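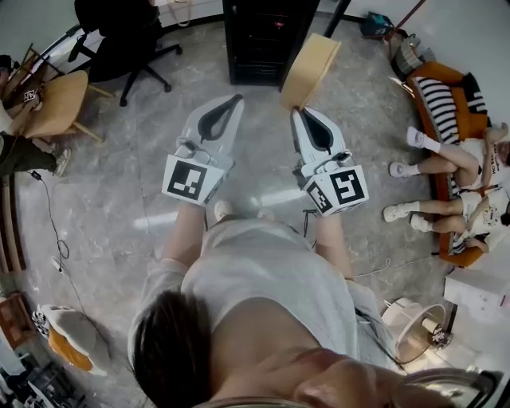
Both grippers out, sofa occupied. The checkered squares are how the software knows which hand is which, on days when it cares to.

Zundar, the handheld gripper build: gallery

Posted 19th July. Zundar is a pair of handheld grippers we are putting together in a shared workshop, on evenings when the workshop will have us. You hold one in each hand, go about some small chore, and the recordings are supposed to teach a robot arm to do the same chore without complaining. The arm is called Prolow and is not finished. The grippers are, in the sense that we have stopped adding things to them.

The shells are printed. The first pair took 159 hours of printer time, a good part of it spent on a left shell that went in the bin because the handle had been drawn for somebody with much larger hands. Version two is lighter and pinches less. The rubber pads on the fingers came from a roll sold under the name Mạch, bought by a member who thought it was drawer liner. It grips better than what we paid real money for, so there are now 200 pads in a jar and no drawer liner.

Calibration is the dull part. You wave the things about, keep the markers in view of something that can see them, and try not to walk into the furniture. Our target was 1000 usable recordings by August. We have 255, and a generous definition of usable. 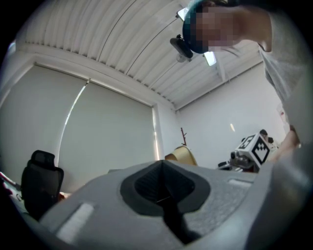
Looking up past the gray shell, with a head rig leaning in from the right and a marker cube in the background. Flattering to the ceiling.

Next on the list is the cabling, which still goes wherever it likes, and a new handle with room for a thumb. We are also arguing over whether the head strap should be tightened or replaced - the current one is comfortable for one chore and a grudge by the third.

Part files are in the Kekska folder on the workshop drive, under "final," "final 2" and "use this one." Use final 2.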